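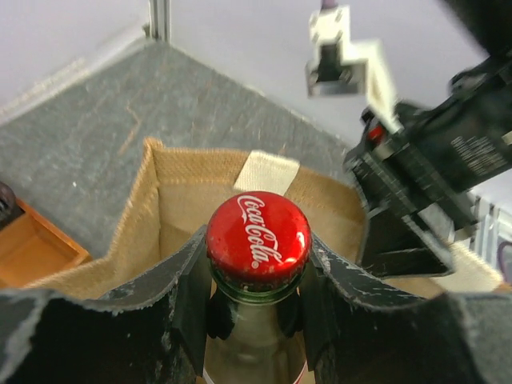 Testers wanted for the Nasumeo two-arm kit

Hello! I'm Meenakshi and I look after trials at Tirora, where we sell the Nasumeo, a pair of bench-top arms with grippers and wrist cameras, to small shops and packing rooms. We've got a new version nearly ready and I'd love some people outside our own building to have a go at it before January.

You don't need to know anything about robots (I didn't when I started, I came from a bakery). What I'm after is people who pack things for a living, or used to, and who'll tell me plainly when the kit is being daft. Bottles into bags, jars into boxes, that sort of job. You'll guide the arms through it yourself, then let them try it alone while you make notes. Expect some swearing!

Sessions are at our Gerlach Street workshop, mornings or afternoons, and there are 32 places. We pay £400 for the full set of five sessions, plus bus or train fare, and there's always tea. If you can only manage a couple, write anyway and we'll work something out.

You should be over 18 and happy to stand at a bench for an hour or so (stools are available, just say). Left-handers very welcome, we had hardly any last time and I think the controls show it.

To put your name down, ring the workshop on extension 328 and ask for me or Nuwan Jayawardena, or drop in and fill out a form at the front desk. Please get in touch by Wednesday, August 4, 2021.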